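Studside workshop, cell upkeep meeting
November 11, 2022

1. Previous minutes
Agreed, with one correction: the Borketti quote was for cables only, not cables and fitting.

2. Cabling on the two-arm cell
Borketti's advice is to re-clip the purple cable on both arms every 400 hours. The meeting was not convinced. The figure came with no test results, and the last set of clips was replaced after 26 hours. It was agreed to log every clip change until December before paying for anything. The loops over the wrists stay as they are. The thin black cables under the right gripper are to be tied back and checked at full reach.

3. Gripper set-up
Fernis claims its jaw settings will hold for 1,000 picks without adjustment. Doubted. The settings were put in on the left arm and nothing in the notes so far shows they are better than the old ones. Jar and bottle work to continue on the same tray, with no change to the tray position while the trial is on.

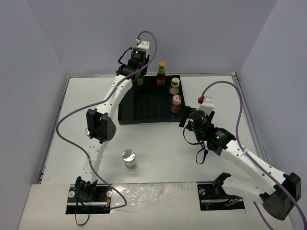
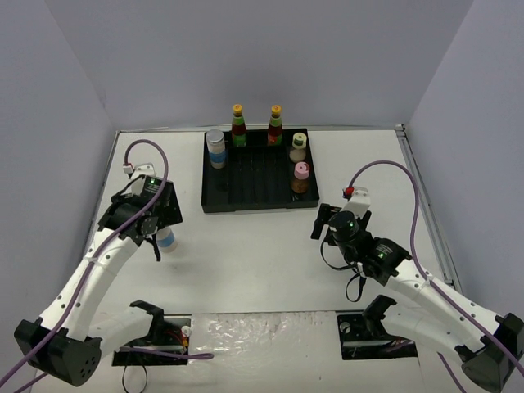 Both arms at the tray, purple cables running along the white links.

Phí replied by message that the log would prove little unless somebody also wrote down which arm each clip came off, and asked for the shoulder bolts to be checked before any more money was spent on grippers. Added to the list as item 9. The bolt check will be done first.

4. Spares
Held over.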